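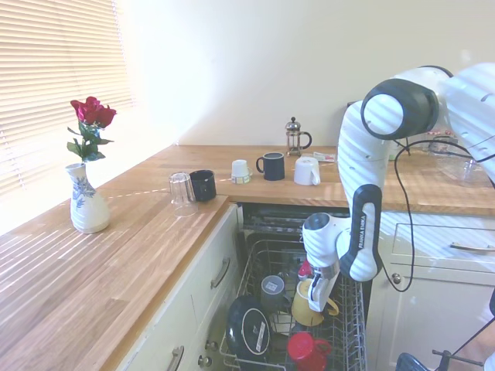
1/ I moved to Nerkov in December and I want to write a small thread about hard water. Where I grew up the water was soft, and I never once thought about it. In Nerkov I think about it every day.

2/ The first sign was the kettle. After two weeks there was a white crust on the bottom, and small flakes were swimming in my tea. I thought the kettle was broken and I almost bought a new one. Please do not do this. Pour in vinegar and water, half and half, let it stand for an hour, then rinse twice.

3/ The second sign was the glasses. They came out of the dishwasher with a gray fog on them. I blamed the tablets and tried three brands, the last one quite expensive. The fog stayed the same.

4/ Then I read the manual, which I should have done in the first week. Under the lower basket there is a cap, and under the cap is a place for salt. Mine was empty. It is special dishwasher salt with big grains, so please keep the table salt on the table.

5/ You also must tell the machine how hard your water is. On mine you hold the start button until a number blinks, and then you press to change it. The factory setting was much too low for us. Your water company should have the hardness on its website. Ours, Stundura, hides it in a PDF under "Documents for customers", but it is there.
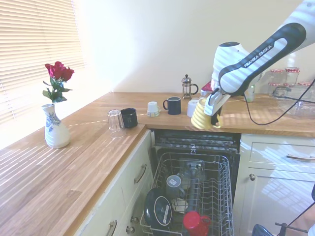
Yellow mug over the dishwasher, sun through the blinds.

6/ Is it fog or is it scratches? Wipe one glass with vinegar. If it becomes clear, it was limescale and you can save it. If it stays cloudy, the surface of the glass is damaged and no product will bring it back. I lost 6 nice wine glasses to this before I learned it.

7/ Mugs hide it better, but look inside the handle and on the bottom ring. Tea stains also hold on much stronger where there is limescale. A paste from baking soda and a little water takes both away – rub with a finger, no need for a brush.

8/ The shower head I unscrew and put in a bowl of vinegar for the night. If you can't unscrew it, tie a bag with vinegar around it. Do not use vinegar on marble or any natural stone! My neighbor has a dull circle next to her sink from such an experiment.
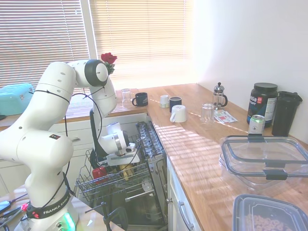

9/ Clean the filter too. It turns out by hand, a quarter turn to the left, and what you find in it is your own business. I do it every second weekend, with warm water and an old toothbrush.

10/ Where to buy the salt: in the supermarket it is sold in small boxes and costs too much. At Šťastný, the hardware store behind the bus station, they have the big bag for 43 crowns less than the same weight in boxes. It is heavy, so bring a backpack.

11/ Several people asked about the filter jug from Stunia. I have it and I use it for tea and coffee. The taste is softer and the kettle stays clean longer. But the cartridges are a constant expense, and I would not buy it only for the kettle.

12/ One more question I got: is it bad to drink? Our doctor told me it is fine, it is mostly calcium and magnesium. I still prefer the coffee with filtered water, but this is my taste and not medicine.

13/ Next I want to try the washing machine with citric acid. If somebody here has done it, please write me how much you put in. On forums I found everything from 16 grams to almost 100, and I do not know whom to believe.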